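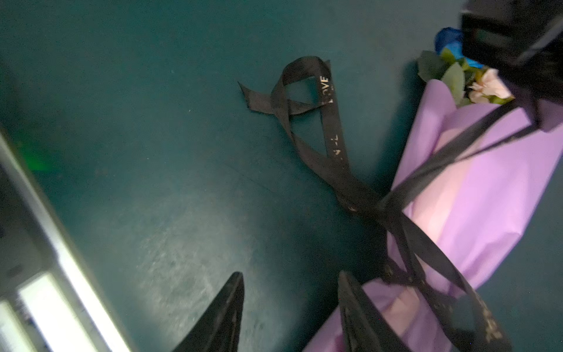 Vol. 12, No. 8 | 2020-08-06 | Page 34

The Ribbon Problem
A student manipulation club spends a season on one bouquet

The task sheet fits on half a page. A wrapped bouquet lies on the floor. The arm must close on it, lift it, carry it to a stand and set it upright, with the flowers undamaged and the ribbon still attached. There is no tray and no fixture, and the starting angle changes on every run.

The Clomness Robotics Club picked the bouquet in January from a list of tasks published for the Bultari Open, a student manipulation contest with a household objects division. Most clubs in that division choose rigid items such as mugs, boxes and hand tools. A bouquet has stiff stems, soft paper, softer petals and, in this case, a long black satin ribbon with gold lettering that goes wherever it likes. One stretch of it reads LOVE. The lettering matters, for reasons given below.

The club works with a two-finger parallel gripper and a small camera at the wrist. The camera looks down between the fingers, which is good for the last part of an approach and poor for everything else. Once the fingers come down beside an object, the camera has a narrow view of it, and part of what seems to be the wrist or arm housing takes up a corner. Members decided early not to add a second overhead camera for grasp planning. The contest allows one, but the extra calibration had cost the club two full sessions the year before.

Data first

Training data comes from demonstrations. A student drives the arm by hand controller through the whole task while the wrist view, joint positions and finger opening are logged. The club recorded 615 demonstrations between January and the end of July. Of those, 161 were thrown out, nearly all for one of two faults: the operator paused too long before closing, or the operator corrected the grip after contact. A policy trained on hesitant demonstrations learns to hesitate. The first one the club trained would reach the bouquet, stop with its fingers open and stay there until the run timed out.

The cleanup rules are now written on one page. An approach must be continuous. The fingers close once. If the operator has to open them again, the run is marked as a recovery and stored in a separate set. Recoveries are used only in the second stage of training, after the basic grasp is stable.

Bouquets are built by the members. The stems are bundled and wrapped in florist paper, and the ribbon goes on last. Several paper colors are in rotation. Lavender gives the most trouble under the work lights because its creases produce bright edges that look, to a simple edge detector, much like the real outline of the wrapping. The dark teal floor helps with contrast against the paper. It does much less for the ribbon, and the floor finish throws back pale patches of light in some positions. The club tried covering the floor with felt for one week. Grasp results improved, and the felt was then removed, as the contest floor has no felt.

Where the ribbon goes

A bow tied close to the stems would have made an easier task. The Bultari sheet calls for a trailing ribbon, and trailing ribbon forms loops. A loop lying clear of the bouquet is harmless until a fingertip comes down inside it. The arm then lifts the flowers and pulls the ribbon tight against its own finger, and the bouquet turns in the grip. In the club's log this is called a snag. Snags accounted for more failed runs than missed grasps and dropped bouquets combined.

Three fixes were tried. The first was to mask the ribbon by color and forbid the fingers from entering the masked area. This failed where strands crossed over the wrapping, which is exactly where the hand needs to go. The second was a sweep, in which one finger pushed the loose loop aside before the grasp. It worked on the bench and cost too much time. The contest clock gives each run 90 seconds, and the sweep used a third of that.

The third fix is the one in use. The planner separates ribbon on the floor from ribbon on the paper and treats only the first as an obstacle. Both are black satin, so color is no help in telling them apart. The club uses what lies on either side of the strand: teal on both sides means floor, paper on either side means wrapping. The gold lettering turned out to be a nuisance in this step. Letters broke the strand into short pieces, and the labeling code read each piece as a separate object. A gap-closing filter tuned to the height of the letters solved it in one evening, after about two weeks of blaming the lights.

Force

The gripper closes to a set force, with no tactile sensing in the fingertips. Zolleo, a parts supplier that sells to several school programs, provided the soft pads tested in spring. They held the paper well and picked up dust quickly, after which they held it badly. The club went back to bare textured fingers and lowered the closing force instead. Grip point turned out to matter more than pad material. A grasp on the lower half of the wrapping closes on stems, which take the load. A grasp near the blooms closes on paper and petals, and the head of the bouquet sags.

On the current software, the arm has made 294 scored attempts. The club does not publish a success rate before the contest. The log does show that snags are down sharply since the floor-ribbon rule went in, and that the most common remaining fault is placement: the bouquet reaches the stand leaning and tips on release.

What remains

The Open runs online this year, with each club filming runs at its own site under a fixed protocol. The budget for the season was 800 dollars, most of it spent on ribbon, paper and a replacement wrist cable. The spare controller is on loan from the Kaczmarczyk workshop and has to go back when the contest ends.

Two items are open on the task board. One is the lean at placement, where members are comparing a slower release with a small tilt correction before contact - the second looks better so far. The other is a darker paper color that arrived last week and has not yet been added to the training set.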